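**Chamado 1305 · célula de desmontagem, braço direito**
Local: Stosport, bancada de perfil de alumínio
Aberto em: 4 Feb 2025
Prioridade: média (o Correia marcou "crítica", eu baixei, ele que reclame)

**Sintoma**

A garra entra no gabinete, chega às travas azuis das gavetas de disco e fecha no ar, 2 mm antes do plástico. O programa considera a trava apertada e segue em frente, muito satisfeito consigo mesmo. Depois puxa nada, com toda a força, e acusa "peça extraída".

**O que já foi tentado antes de mim**

- Reiniciar o controlador. Várias vezes, pelo log.
- Aumentar a força de fechamento para 80 N. Agora ele aperta o vazio com mais convicção.
- Trocar o gabinete por outro igual.

**Verificação 1: a bancada**

Comecei pela mesa, que sempre é a última a ser acusada. Gabinete deitado, lateral fora, bandeja de suportes impressos à esquerda. Apertei de novo os parafusos que prendem a bandeja aos perfis e medi a posição dela a partir da origem. Bate com o cadastro. O ponto de entrega do processador também está certo, então o sistema de coordenadas da mesa fica absolvido. 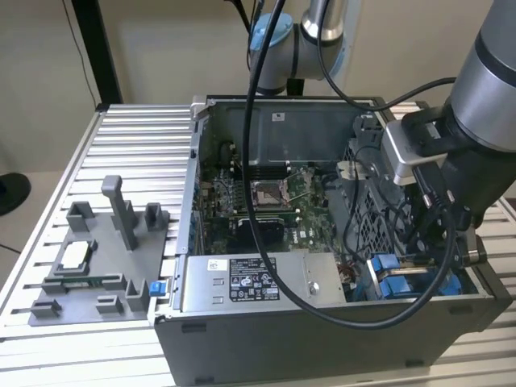
O que não bate é o ponto de aproximação do braço direito. Foi ensinado em abril, com os dedos antigos, e ninguém refez depois da troca pelos da Lerkix, que são mais curtos. No histórico de manutenção a troca aparece como "sem impacto". Guardei a captura de tela para dias tristes.

**Verificação 2: garra e articulações**

Antes de mexer no TCP, convém saber se a garra está inteira. Procedimento:

1. Braço em modo manual, velocidade reduzida.
2. Conferir os parafusos sextavados internos das placas e dos elos, um por um, com a chave e não com o olhar.
3. Abrir e fechar fora do gabinete, 600 ciclos, anotando a folga.
4. Levar a garra até a altura das gavetas e repetir o fechamento em passo lento.

Um parafuso do elo direito deu um oitavo de volta. Irritante, mas insuficiente para explicar a diferença. Folga dentro do limite. 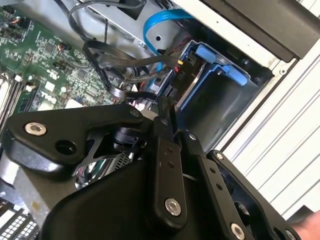 Alaric Marchetti comentou no chamado que em Gruvotmont tiveram o mesmo erro e que lá o culpado era o chicote: os cabos puxavam o punho quando a garra descia inclinada. Pediu que eu soltasse as abraçadeiras e repetisse o passo 4 antes de "sair reescrevendo o TCP alheio".

Soltei. Repeti. Mesmos 2 mm. Agradeço a sugestão, e as abraçadeiras novas vão para o centro de custo de Gruvotmont.

**Correção**

- TCP redefinido com o comprimento real dos dedos novos.
- Ponto de aproximação reensinado para cada trava, separadamente. O programa antigo calculava a segunda a partir da primeira, como se as duas estivessem sempre na mesma altura.
- Força de volta ao valor original.
- Confirmação de pega agora pela abertura medida dos dedos. Se fecharem até o fim, é falha e o braço para.

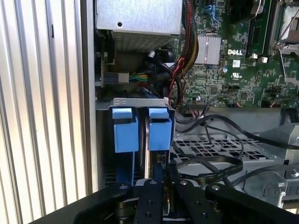
Com os valores novos, o fechamento em passo lento encosta nas duas travas sem empurrar o chassi. Em velocidade de produção ainda não rodei; o Correia quer estar presente e eu quero almoçar antes.

**Pendências**

- Corrigir o registro da troca dos dedos no histórico.
- Pedir à Lerkix o desenho com cotas. O que veio na caixa é um folheto.
- Rodar um lote completo e anexar o log aqui.

Estado: aguardando teste em velocidade normal. Por favor, não reiniciem o controlador até lá.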